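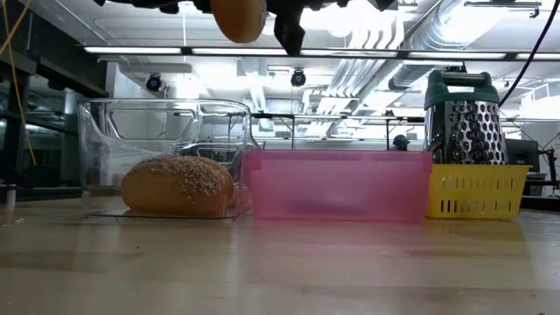
Bring back the village bread order

Mon 11 January

I have become a bore on the subject of bread. Not baking it, which I do badly, but buying it, and in particular buying it the way we do in Dronlow, where you put your name down by Thursday night and collect your loaf on Saturday morning. I think every small place in the country should have a bread order, and I would like to tell you why I'm so taken with it.

We lost our last bakery years before I moved here. For a long time the choice was a sliced white from the garage or a drive to Cluvine, where there is a perfectly good baker called Gilbert and nowhere at all to park. Then Gilbert offered to send a van over if enough of us would order in advance. The first week there were 25 loaves on the list. The week before Christmas there were 426, in a village of 800 people, and the van had to make two trips!

What I love most is how little it asks of anyone. There's a sheet in the porch of the hall and a phone number for people who can't get down to it. You choose from white, brown, seeded or rye, and you pay when you collect. There is no app. There was talk of an app, and I'm glad to say it went away again.

And the bread is so good. A seeded loaf baked that morning has a crust that argues with you a bit. It makes proper toast on Monday, and by Wednesday it's ready for soup or for the bottom of a pan with some garlic and oil. I had forgotten that bread was supposed to change over a week. The sort I used to buy stayed exactly the same for six days and then went blue on the seventh.

People who run shops will see the other half of it straight away. A baker with a full shelf at four in the afternoon has lost money, and a baker with an empty one at eleven has lost customers. Guessing between the two is a miserable way to earn a living. With the order, Gilbert knows on Thursday night what Dronlow wants on Saturday, down to the last rye. Hardly anything is left over. I have seen small bakeries close in towns ten times our size, with queues out of the door at weekends, and I do wonder how many of them would have lasted if half those people had said beforehand what they were coming for.

I know the objections. You have to plan, and some weeks I forget, and then it's the garage again and serves me right. A loaf costs more than a supermarket one -- a good deal more than the cheapest -- and I won't pretend that doesn't matter to a family getting through one a day. The smaller loaf, which came in last January, has helped. So has letting people share an order, which my neighbours do, sawing a large white down the middle on the wall outside the hall.

It also won't suit everywhere. Susik, up the valley, tried it for 2 months and stopped. They already had a shop with decent bread in it, and the order was only taking trade from the shop. Quite right to stop, I'd say. The point is to fill a gap, and they didn't have one.

But so many places do. If yours has a hall, or a pub with a dry porch, or a bus shelter that doesn't leak, then you have all the building you need. Ring the nearest baker you like and ask what number would make the drive worthwhile. Ours said 20 and we beat it in a fortnight of knocking on doors, most of which were opened by people who wanted to talk about a bakery they remembered from childhood, and what they used to be sent to fetch from it, and how much of the crust was missing by the time they got home.

I still pick the end off mine before I reach the gate. This week it's rye.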